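From: Pankaj Bansal
To: packing-automation list
Date: 7th November
Subject: Re: [packing-automation] Line 4 changeover and the regrading question

Replying below to the two points from Ena. I have trimmed the rest of her message, as the conveyor guarding questions are already covered in the Brateck thread.

For anyone who joined the list after March: Starnwood is moving the mixed-item kitting work on line 4 to arm cells supplied by Bhatia. The arms learn from people doing the handling with hand-held grippers, one in each hand, and the same two-finger geometry is used on the arm.

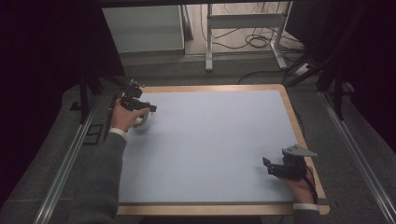
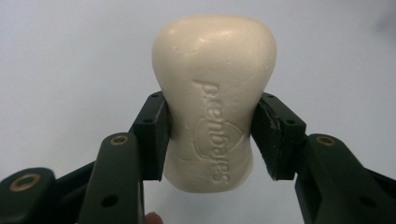 Ena wrote:
> Two things I still can't get a straight answer on.
>
> First, the demonstration work. Our people have been told it is
> "light duty" and it is being rostered as light duty. It is not
> the same as packing. You are holding the weight of the tool the
> whole time, you can't feel the item, and you are asked to repeat
> a handling sequence if it comes out badly. Two of my packers
> have asked to come off it because of their thumbs.
>
> Second, the grade. If a packer spends half a shift teaching the
> cell and the other half clearing its faults, is that person
> still on the packer grade? The rate sheet says nothing.

On the first point. I agree that the light duty label is wrong and I have asked for it to be removed from the roster codes. It was copied from the inspection bench, where the hands are free between items. With the grippers they are not. The load on the trigger finger and thumb is small per closure, but it is repeated, and the wrist is held at an angle set by the tool and not by the operator.

The present arrangement is a full half shift on the station with one break. What I have proposed is:

- A maximum of 12 minutes on the grippers, then 4 minutes off, with the off time counted as work.
- No more than two hours on the station in a shift, including the off time.
- A choice of standing or sitting. The platform is low for a tall operator working on flat items.
- A sequence that fails twice goes to the engineer for review before anyone is asked to do it again.

The last item matters more than it looks. The log for the first batch shows 779 sequences accepted. The rejected ones were not logged at all, so we have no record of how many closures people made to get to that number. Bhatia has agreed to log rejects from the next batch. Until then, any statement about the workload is a guess, including mine.

The rejects are not evenly spread either. Boxed goods go through with little trouble. Operators report that the poor ones are small items with curved or slick sides, where the fingers have to meet a narrow part of the item squarely or it turns in the jaws. A packer corrects for this by feel and does not notice doing it. With the tool, the correction has to be made by eye, which is slower and more tiring. It is also the part of the job that the cell most needs to be shown, so the hardest items will keep coming back to the people at the station. The rotation should be planned around item type as well as minutes. I would not put one person on slick items for a whole session.

On the second point. The rate sheet says nothing because it was written before the station existed. There are three separate tasks at present:

1. Demonstration with the grippers.
2. Attending a running cell: clearing drops, restarting, calling the engineer.
3. Ordinary packing of whatever the cell does not take.

Task 2 already has a match in the sheet, under machine attendant, and I see no argument for paying it at the packer rate. Task 1 has no match. The plant's position is that it is packing with a different tool. My own view is that it is closer to training a new starter, for which there is an hourly supplement. The supplement is paid for time spent, so it would also remove the pressure to rush toward an accepted count. I have put this in writing to the plant manager and have not had a reply.

One further item which Ena did not raise. The plan assumes that packers on line 4 move to task 2 once the cells are running. The plan has 3,000 hours of demonstration and attendance combined for the first year and does not split them. If most of that is demonstration, there is a drop when the teaching is done, and the people affected should know its size before they agree to move. I have asked for the split by quarter.

Requests to the list:

- If your site uses hand-held grippers of this type, please send your rotation times and whether they were set by measurement or by habit.
- If you have a grade or supplement for demonstration work, the wording would help, even in draft.
- Ena, please have the two packers report the thumb problem through the normal form. A verbal report does not reach the safety file, and I would like it dated before the roster code is changed - not after.

I will post the quarterly split when I have it.

Pankaj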